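Disclosure of Officials' Travel and Secondary Employment – Frequently Asked Questions
Updated 7/7/20

Who has to file?
Serving prosecutors, their deputies and senior investigators attached to the Aken district office. Administrative staff file only if they handle case material.

What counts as secondary employment?
Any paid work outside the post, including teaching, consulting and seats on company boards. Unpaid work is listed in Part 6 of the form.

How long before a trip must notice be given?
Private travel abroad requires 12 working days. Official travel is entered by the office and needs no separate notice.

Is there a spending threshold?
Yes. Hospitality or travel paid for by a third party must be declared when its value exceeds 400 euros. Several payments from the same source are added together.

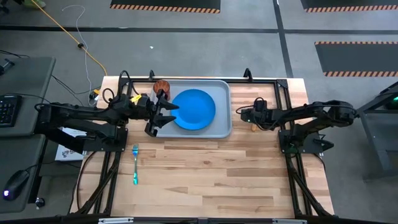
Blue plate and small brown cup on a gray tray.

Can a filing be corrected?
Corrections are accepted for 19 days after submission. Later changes go to the registrar, Indrek Jõgi, in writing, with the original filing number.

Are filings public?
The register is public, with home addresses and the names of minor children removed. Entries tied to an open inquiry – the Raudsepp file, for instance – are withheld until the inquiry closes.

What happens if a filing is late?
A written reminder is sent first. If no filing follows, the matter passes to the disciplinary panel, which next sits in August.

Does leave of absence suspend the duty to file?
No. The duty ends only when the post is formally vacated.

Where is the form?
At the registry counter or through the Hundex portal. Forms sent by fax are not accepted.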